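Tirnness Automation Forum > Standards and Practice > Teardown cells

Cladus_QA
Tuesday, September 17, 2024
Section 3 of the Petkov procedure requires a hold point before a drive caddy is lifted. Does this apply to every unit? Our batch is 1,223 towers.

zaletton_cells
It does. The operator confirms the grip, then releases the hold.

northbench
I must disagree. Section 3 permits sampling for repeat models - we check one tower in 130.

zaletton_cells
Sampling was withdrawn in the May revision. Please consult the current copy.
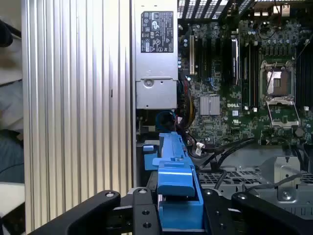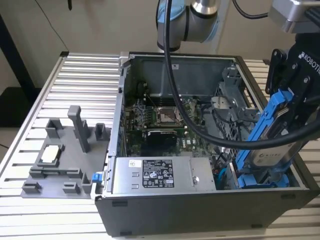 Gripper on the blue plastic part, wrist view first, then the bench view.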